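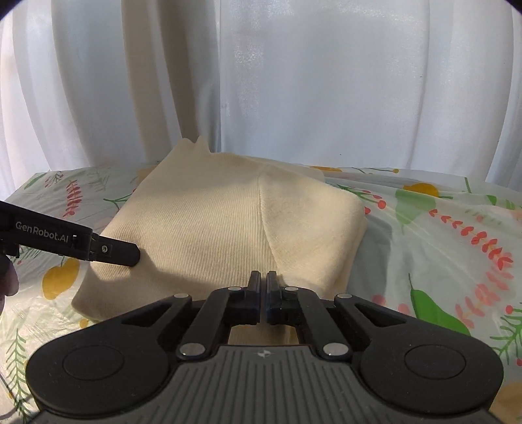 Folded cream knit on the printed tablecloth, item 3.

Weltenthorpe Clothing Exchange
Minutes, 2025-04-22

1. August minutes approved, with doubts about the attendance figure.

2. Stoltby offered 200 hangers. Storage not explained. Deferred.

3. Folding. The proposal says folded knits take less room than hung ones. Members asked how a ribbed piece keeps its shape under a stack. No answer given. Trial limited to 34 knits.

4. Zalus quote for shelving: more than 800. Considered high. Second quote to be sought from Kuzmenko.

Meeting closed.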